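Mon 12 May – gripper on the Suton arm dropping out mid-grasp
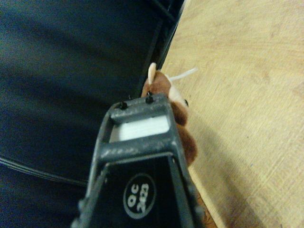
Ignacio Retamal

Back at the bench with the little brown plush, which has become my favorite test object because it forgives nearly everything, and which is why I was so surprised when the trouble started with it. The arm comes down nicely, the fingers begin to close, and then the gripper loses its connection and the whole arm goes into a protective stop. I ran 45 grasps before lunch and got 23 of those stops, so we are well past calling it a fluke.

My first thought was the current limit, since Delacroix had it set at 400 mA back in March. I raised it a little, watched it fail just the same, and put it back where it was. Then I jogged the wrist slowly by hand with the fingers open and – there it was! – the dropout came every time the last joint passed a certain angle, toy or no toy. So I'm blaming the cable, most likely at the wrist connector, where the bend is tightest.

One thing I didn't like at all: after 4 of the stops the gripper came back and finished closing by itself as soon as I cleared the fault. Please keep your fingers well away, and power the tool off before you reach in, even for something soft.

Spare cable is in the Celtemby drawer. I'll swap it tomorrow morning and repeat the same run with the same toy.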